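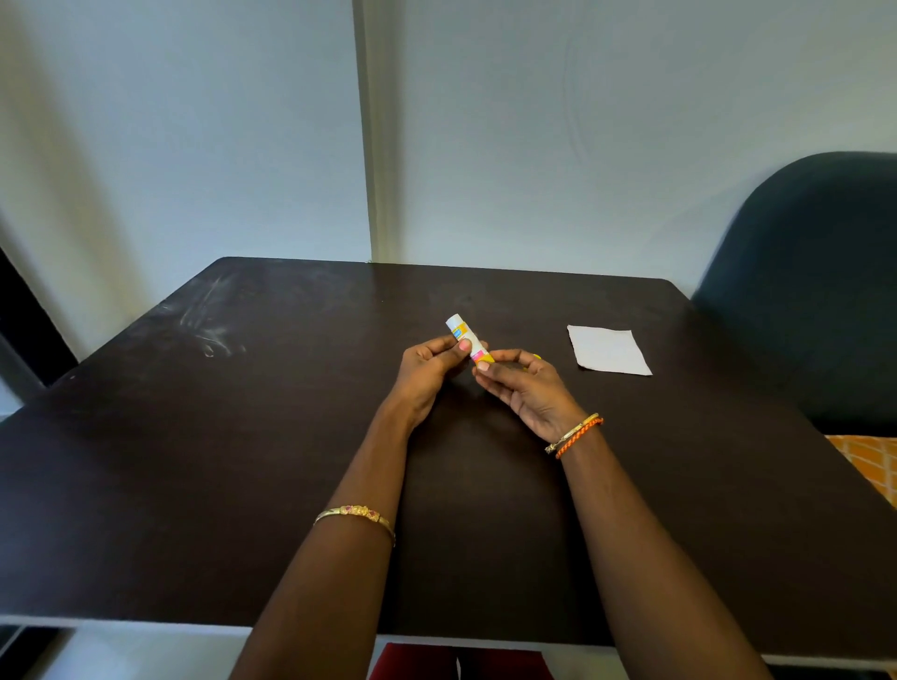 Enell glue sticks: a review from the robotics club table

I help run the after-school robotics club with Hanan Zoubi, and I have opinions about glue. You'd think a robotics club would be all screws and zip ties, but our beginners build with card for the first month (cardboard chassis, paper gears, folded gripper fingers) and that means glue sticks, lots of them. When the supply cupboard ran dry in February I ordered a box of Enell sticks, 36 to a box, and we've been working through them ever since.

First, the good. It grabs fast! Our old sticks gave you a long slippery minute where the paper gear slid off center while you were still hunting for the axle. With Enell you get maybe one small nudge and then it's set, so kids who like to fiddle need a quick practice run on scrap paper. I've started handing out scrap squares at the start of each session anyway, and it has saved a lot of good card.

It's also fine on corrugated cardboard if you put it on both sides and press. Aisling Rafferty's team built the whole body of their line follower this way, with only the motor mounts screwed down, and it got through 47 practice laps before one side panel came loose. We stuck the panel back on and it's still going.

Now the grumbles. The caps are tight. Great for keeping the glue soft, less great when you have a room full of nine-year-olds and every single one wants you to open theirs. And please tell your kids to twist it up only a little bit, because a tall stick of glue snaps the moment someone leans on it. I do it myself when I'm in a hurry.

Don't bother with it on plastic. We tried sticking a battery holder to a plastic lid and it peeled right off in one piece. For that we keep a roll of Limsakul foam tape, which costs more but holds up to a robot driving into a wall (and ours do, constantly).

Cleanup is easy enough. Dried bits come off the table with a damp cloth, and sleeves have survived the wash at my house.

Four stars from me. I'd give it the fifth if they loosened those caps! I've already put in for another box for the fall group.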